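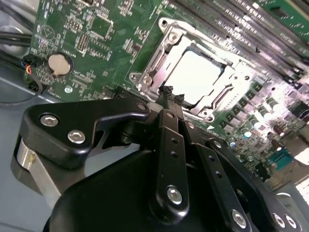
Green server board, CPU socket and its silver frame, screws at the corners.

June 23, 2019

Hide glue, batch 5. Mendwood bench, back room.

Picking up where the last page stopped, which was with me scraping batch 4 off the hot plate. The pot is clean again. The hot plate has a new brown ring that I am choosing to regard as seasoning.

The job is still the Skisdale chair. Two of the back spindles are loose and one of the rear legs turns in its socket like a radio knob. Someone in the past fixed it with yellow glue, and someone after that fixed the fix with a nail. I pulled the nail this morning with the small end nippers and it came out straight, so either it was a good nail or it was never holding anything.

Softening the yellow glue: warm vinegar on a rag, wrapped around the joint, plastic bag over that, left through lunch. The first spindle let go with a light tap. The second did not, so it got another rag and a stern look. By three it moved. The leg is still soaking as I write this and the whole room smells like a pickle jar. Apologies to whoever has the sanding table tomorrow.

Glue prep. Soaked the granules overnight in cold water, just enough to cover. Last time I used the Sandberg recipe taped inside the cabinet door, and it makes a glue thin enough to drink. I don't know what they were gluing at Sandberg. Envelopes, possibly. Went back to less water and let it swell properly, then into the jar and the jar into the pot. Kept the heat low and stirred every time I walked past. It should run off the brush in a string and then break into drops. Batch 4 came off in lumps, on account of me answering the phone.

Test joints, scrap maple, rubbed by hand with no clamps:
Joint A – cold wood, glue straight on. Grabbed before I had it lined up. Crooked, and now permanently so.
Joint B – wood warmed with the heat gun first. Plenty of time to slide it around. Good squeeze-out, a thin bead the whole way.
Joint C – same as B, with a pinch of urea in the glue. Even more time, maybe too much. Still sulking on the windowsill.

Will break all 3 tomorrow with the mallet and see where they go. I want torn wood, and I don't want a clean shiny line. If C fails I'll leave out the urea and just be quicker, a plan that has let me down before.

Spindle ends: scraped back to bare wood with a card scraper, no sandpaper. The tenons on the left side are undersize now, thanks to a previous enthusiast with a rasp. Tried a wrap of thin shaving around one and it fits snug dry. Need to do the other.

For the Kudasstead table, which I have been ignoring since February: the top still has its split. It has not healed. Glue is the same, so if there's any left in the jar on Tuesday's – no, scratch that, whenever the chair is done – I'll run it into the split and clamp across.

To buy: granules (down to the last bag), another brush with no metal ferrule, vinegar.

Leg just came out of its socket. Most of the yellow glue came with it. Stopping there.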